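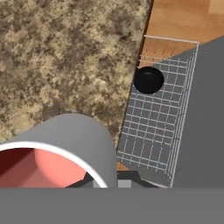 One reader wrote in to ask why her limit order on Bilonside sat open all night when the price had clearly touched it. Usually the answer is the fee setting, and it takes a minute to fix.

## Setting a limit order on Bilonside

1. Open the Pumis pair and switch the ticket from Market to Limit.
2. Enter your price. If the token trades at 80 cents and you want in lower, type 0.78.
3. Enter the amount. The minimum is 30 tokens – anything less is rejected without a message.
4. Set "Fee paid in" to the token you are spending. With the other setting, the order waits until your fee balance is topped up.

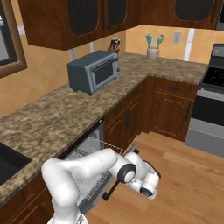
## Checking that it went through

Go to Open Orders and refresh. A new order can take 45 seconds to show up. If the status says Held, cancel it and go back to step 4.

Orders expire after 100 hours unless you tick Keep Open – the box is under Advanced.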